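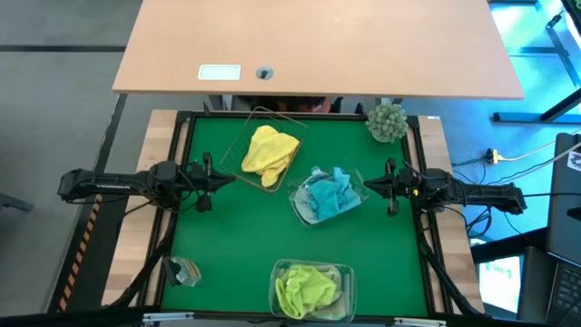

Rangi said on the bus home that if it had been his open day he would have had the arms do something dangerous, because a person will not remember laundry. I have been home three hours and I remember the laundry fine, so there.

Stodon, February, evening. Feet hurt.

We got to Ivari a little after two and stood in a line for badges. Mine said Thaddeus Lyon, no s, and I wore it all afternoon like a man in disguise. They had printed 500 programs and by the time we got to the desk they were down to the ones with the crooked fold.

The talk was given by Etornam Boateng, who was good and spoke too fast. The pair of arms over the green mat sort cloths between containers, and she said the job is hard for a machine in ways a stack of boxes isn't. A box stays a box. A towel is a new shape every time you let go of it. I have been losing to fitted sheets for thirty years and felt understood.

Her slide said 649 practice runs so far. Rangi wanted to know why they hadn't stopped at a round number. She said they hadn't stopped.

I liked the view from the wrist best. You get right down in the loops of the towel, a blue one, with the two fingers pinching it and a little white tag sticking out at the side. I spent more time looking at that tag than I have at some paintings - and I paid to see the paintings.
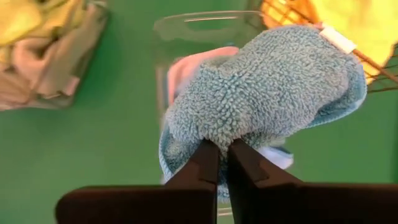 ## Things to remember before I lose the program

- Asuka Fukuda at the Prala stand wants me to write to her about the spring visit. Card is in my coat, left side.
- Etornam says the next open day is at Lemieux, bigger hall, 700 places. Book early.
- Locker 112 still has my umbrella in it. Call in the morning.
- Rangi owes me for the coffee. He'll say it was the other way around.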